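Stirari — bancada de pipetagem

Leia-me do conjunto, versão 3

O Stirari reúne imagens de material de laboratório pequeno, arrumado sobre um tampo preto. Faz parte do projeto Otum e cobre a preparação da bancada: colocar o suporte, pendurar a pipeta, pôr a estante de tubos no lugar e voltar a guardar tudo.

Conteúdo

São 3.206 imagens, divididas em treino (o grosso), validação (300) e uma pasta de material repetido, que pode ser ignorada. Os nomes das pastas seguem a ordem de montagem. As anotações estão em ficheiros de texto, um por imagem, com os nomes dos objetos em português.

Objetos anotados: suporte de pipeta, pipeta monocanal, estante de tubos, frasco com tampa de rosca. A estante acrílica conta como um só objeto, com os furos ocupados ou vazios.
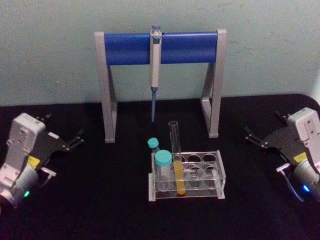 As pipetas ficam sempre penduradas na vertical quando não estão em uso. Uma pipeta sem ponta leva a etiqueta "sem_ponta"; em caso de dúvida, usa-se "indefinido". Os frascos são anotados mesmo quando só se vê a tampa — foi a regra que mais correções deu na versão anterior.

Limitações

O acrílico transparente sobre fundo preto dá contornos difíceis, sobretudo nos furos vazios. As anotações da estante foram revistas em dezembro, as restantes não. O conteúdo dos frascos não está registado.

Utilização

Uso livre para ensino e investigação, com menção a Stirari/Otum. Erros de anotação: abrir um pedido no repositório Dinitby, indicando a pasta e o nome do ficheiro.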